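Palm rest

The palm rest is the flat part of a laptop computer that lies between the keyboard and the front edge of the machine. It supports the heels of the hands during typing, holds the touchpad, and over the life of the computer collects most of what its owner has been eating. The name is a little misleading, as the palm itself rarely touches it, and typing teachers have long asked that nothing rest there at all.

History

Early portable computers had no palm rest. The keyboard sat flush against the front edge, and the hands were left to hang over it or lie on the table. When makers began moving the keyboard back toward the screen, the strip of case left in front had to be given a purpose. It first held a trackball or a set of buttons and later the touchpad, which has stayed there ever since.

The change was popular with people who typed on trains and with companies that print stickers.

Construction

Most palm rests are molded plastic or metal, and on many models they form a single piece with the keyboard surround. This piece is sold as a "top case" or "palm rest assembly," usually at a price that causes the buyer to reconsider how much the crack really shows. On some laptops the keyboard can be lifted out separately. On others it is held by a large number of very small screws or melted plastic pegs, an arrangement that Imad Karaki, in his repair handbook The Open Lid, calls "a way of saying no."

Beneath the surface there may be a battery, a drive, speakers, or simply air. Owners of the last kind can often hear it creak.

Finish

Smooth dark plastic is the finish most often complained about. It looks very good in the store. Skin oil darkens it, dust lightens it, and wiping with a dry sleeve spreads the two together into a gray sheen that shows up best when a guest is looking. Textured plastic hides marks better but holds crumbs. Bare aluminum hides almost everything and is cold in December.

Soft rubberized coatings were fashionable for a time. They are pleasant to the touch for several years and then become sticky, a stage from which they do not recover. The Gerkeck repair shop in Rimcombe kept a drawer of coated palm rests for spare parts until the parts could no longer be separated from one another or from the drawer.

Wear

Wear follows the habits of the user. Right-handed people tend to polish the right side of the touchpad, and people who wear metal watches leave a scratched patch on the side of the watch. In a small survey by Algirdas Jaunzems, 44 used laptops were looked over before resale, and 16 had a shiny spot where a wrist had rested. Five had a ring left by a cup. All five sellers described their machines as "like new."

The touchpad usually wears faster than the area around it, losing its matte surface in an oval near the middle. This has no effect on how it works, although it is often blamed.

Stickers and labels

New laptops commonly arrive with stickers on the palm rest naming the processor, the operating system, and various achievements in energy saving. Users fall into those who remove them on the first day and those who never do. There is a smaller group who begin to remove them and stop, leaving a torn corner and a patch of glue that attracts lint. Milagros Padilla, who sold refurbished computers under the name Hodetti, offered a discount of 12 dollars to anyone willing to finish the job at home.

The maker's name is often printed directly on the palm rest and cannot be peeled off, though the attempt is sometimes made.

Cleaning

The computer should be shut down and unplugged. A soft cloth slightly dampened with water takes care of most smudges. Liquid is put on the cloth and never on the laptop, a rule that Dalal Darwish repeats on nearly every page of her cleaning guide, including the index. Sticker glue can usually be rolled off with a fingertip, given patience. Kitchen scouring pads remove glue, smudges, printing, and finish in about the same stroke.

See also

Keyboard
Touchpad
Wrist rest
Crumb

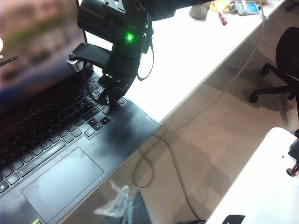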